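Chapter 7
Building a Roster Under a Hard Cap

By Tuva Lindholm

Ask a hockey fan what a general manager does and you will hear about trades. Trades are great fun, and we will get to them in Chapter 9. Most of the job, though, is arithmetic done in the summer with a sharp pencil and a short list of names, and I think it is the best puzzle in all of sports. By the end of this chapter you will be able to sit down with a payroll sheet and see where a team is strong, where it is stuck, and which contract is quietly causing the trouble.

We will work with one club the whole way through. The Noltari Munros play in a small league with a hard cap, which means the payroll limit can't be passed for any reason, at any time of year. The league counts salary in cap units so that teams in different countries can be compared fairly. Every club gets 3000 units per season. It sounds like plenty. Wait until you try to pay two good centers out of it!
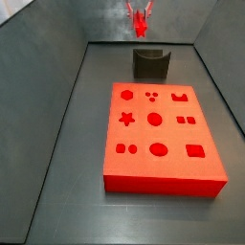 Start with the players already under contract. When the Munros closed their books last season, they had 1487 units committed to players coming back. Take that from 3000 and you have 1513 left to spend. A beginner stops there and starts shopping. Please don't! The number tells you how much room there is, but it says nothing about how many jobs are still open, and those two facts only mean something side by side.

The Munros had their top pair on defense signed, along with most of their first two lines. They had no starting goaltender. They also had no third line to speak of, and their best penalty killer, a winger named Provard, was about to become a free agent. With a list like that, 1513 units begins to look thin.

7.1 Slots and shapes

Coaches talk about "fit" all the time, and it can sound like a vague word. For our purposes it has a plain meaning. A roster is a set of slots, and each slot asks for certain skills at a certain price. A shutdown center and a scoring center may have the same title on the program, but they fill different slots, and a team with three of one and none of the other is going to have a long winter.

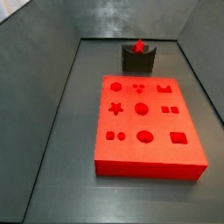 Figure 7.1 A red block with shaped cavities in its top face; behind it, a star-shaped piece on a small holder.

Before you look at any free agent, write out your slots. Use a full sheet of paper and leave space next to each one. Mark the player who holds it now, the last year of his contract, and his cap number. Then circle the empty ones. I have done this exercise with students for years, and the circles nearly always land somewhere they didn't expect. People worry over the first line and forget that somebody has to take defensive zone faceoffs in the last minute of a one-goal game.

7.2 The price of keeping your own

Back to Provard. He earned 123 units in the final year of his deal, a bargain for a player who was on the ice for nearly every important penalty kill. By December his agent was asking for double, or 246. Was he worth it?

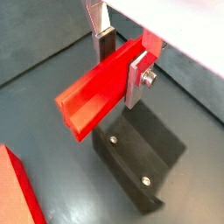

There are 2 ways to look at the question, and good managers use both. The first is market price: what would another club pay him? The second is replacement cost: what would the Munros have to spend to get the same work from somebody else? When replacement cost is higher than the asking price, you sign the player and go have lunch. When it is lower, you thank him for his service and wish him well - and that can be a hard phone call, especially if the fans have his name on their backs.

Notice that neither method asks what he did for you three years ago. Past seasons are useful for guessing at future ones, and the cap has no line for gratitude. Teams that forget this end up paying for goals that were scored long ago.

7.3 Goaltenders are different

A skater who has a bad month can be moved down a line. A goaltender who has a bad month is still standing in the net.

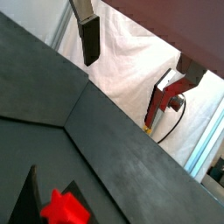 For that reason many clubs split the job, pairing a veteran with a younger goaltender on a small contract. The Munros went this way after watching a goaltender from the Timumum club all through the fall. We will follow their choice step by step in the next section, including the offer they made first and the one they should have made. Keep your slot sheet handy, and have the figure of 1513 written at the top of it.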